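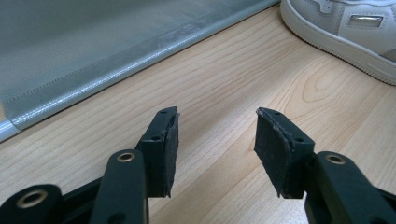

A gripper with its fingers apart. A white sneaker is in the corner.

Rules for Robot Hands

By Chantal Doucette
For readers ages 8 to 11
Updated 2022-06-27

You have rules at school about running in the hall and rules at home about the stove. People who work with robots have rules too. Some are printed on a sign by the door. Some are in long books that engineers have to read. Some are habits that a group of workers has agreed to keep.

These pages are about the rules for one part of a robot, the hand. Engineers call it a gripper.

What a gripper is

A gripper is the part that takes hold of things. Many grippers have two fingers that move toward each other and away again. The fingers often have pads on the inside. Pads help the gripper hold on, and they are kinder to the thing being held than bare metal or hard plastic.

A gripper can be fixed to the end of a robot arm. There are also grippers that a person holds and carries, a bit like a pair of kitchen tongs. When a person uses one with a camera on it, the camera records what the gripper does. Those recordings can be used to teach a robot how to do the same job. Learning this way is called learning from demonstration. A demonstration is when you show somebody how to do something.

A shoe sounds like an easy thing to pick up. Try it with just your thumb and one finger, and you will find that the place you pinch matters a lot. The sole is thick and stiff. The sides bend. The laces flop around. If you pinch the toe, the heel swings down.

Two kinds of rules

A standard is a set of rules that many people have agreed on and written down. Companies in different cities can follow the same standard, so a machine made in one place can be used safely in another. It takes a long time to write a standard. People read it, argue about it, fix it and read it again.

Good practice is different. It means the sensible way to do a job, worked out by people who do that job every day. Good practice may be a page taped to the wall. It can change in an afternoon if someone finds a better way.

Kerden is a workshop where people use grippers to record small everyday tasks. It has six house rules, and every new worker reads them on the first morning. Gordon McIntyre wrote the first version in pencil. The one they use now has been typed up, but rule four still has his spelling mistake in it.

The six rules at Kerden

1. Hands away from the fingers. A gripper has places where two parts come together. These are called pinch points. There is one between the fingertips, and there can be more where the arms bend. Keep your own fingers, your sleeves and your hair out of them.

2. Look before you start. Check the pads. Check that no part wobbles. If a pad is coming off, stop and tell someone.

3. Use things that are allowed. Every object has to be on the list. Glass is not on the list. Neither is anything alive.

4. Be gentel. Squeeze only as hard as the job needs.

5. Keep private things out of the recording. That means faces, letters with an address on them, and phone screens.

6. Write down what went wrong. A dropped shoe goes in the notebook, and so does a camera that stopped early.

Rule six is the one new workers forget. Isabelle Tremblay, who looks after the notebook, puts a star next to mistakes that happen more than once. In March there were so many stars beside "laces caught" that the workers changed how they teach that task. Now they tuck the laces in before they begin.

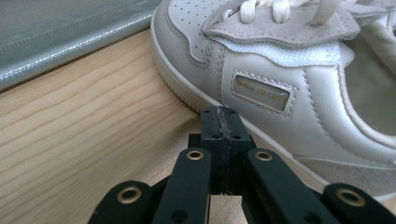

CHECKING THE GRIPPER

Grippers get worn out, just like shoes do. They open and close over and over, and the pads rub against everything they touch. Look at the middle of the gripper in the second picture. The two halves are pressed together, and you can see some gray, frayed material along the line where they meet. Fraying means that little threads or bits are coming loose.

A frayed pad can still hold things. But it may not hold them the same way each time. A loose bit could also catch on a shoelace or be left behind on the table. So good practice is to decide ahead of time how much wear is too much. At Kerden, a worker who isn't sure shows the pad to a second person, and the two of them decide together. If they disagree, the pad gets changed.

The metal rings on the arms are called eyelets. Your shoes may have eyelets too, where the laces go through. A worker checking a gripper looks at all the holes and joints and makes sure nothing has cracked around them.

CHECKING THE RECORDING

The gripper isn't the only thing that gets checked. Somebody has to watch the recordings. Last year the Kerden workers made 1287 of them, and Liette McIntyre watched almost all of them herself.

She looks for the thing that was supposed to be picked up. She looks for anything private. She also reads any words she can see. The sneaker in the picture has small gold letters on its side that say "WALK TO LOVE." Those words are fine to keep. A name written inside a shoe in marker would not be, and she would take that recording out.

She does not throw out a recording for being clumsy. A robot can learn from a clumsy try as long as it is labeled that way. Putting a wrong label on it is the real problem. If a miss is marked as a good grab, the robot could learn to miss.

WHO IS IN CHARGE?

A person is. If you are working near a robot or a gripper and something looks wrong, you are allowed to say "stop." In a good workshop everybody stops when they hear it, even if the person who said it is the youngest one there. Then you talk about it. It may be nothing. You will not be in trouble for asking.

Many robots that move by themselves also have a stop button. It is usually big and red. Learn where it is before the robot is switched on.

WORDS TO KNOW

Demonstration: showing how something is done.
Good practice: the sensible way to do a job.
Gripper: the part that holds things.
Pinch point: a place where moving parts come together and could squeeze you.
Standard: written rules that many people have agreed to follow.
Wear: the small damage that comes from being used.

TRY IT

Get a pair of kitchen tongs and one clean shoe. Ask a grown-up first. Write three rules for picking up the shoe, then give the tongs and the rules to a friend. Don't help. If your friend gets stuck, change a rule and let them try again.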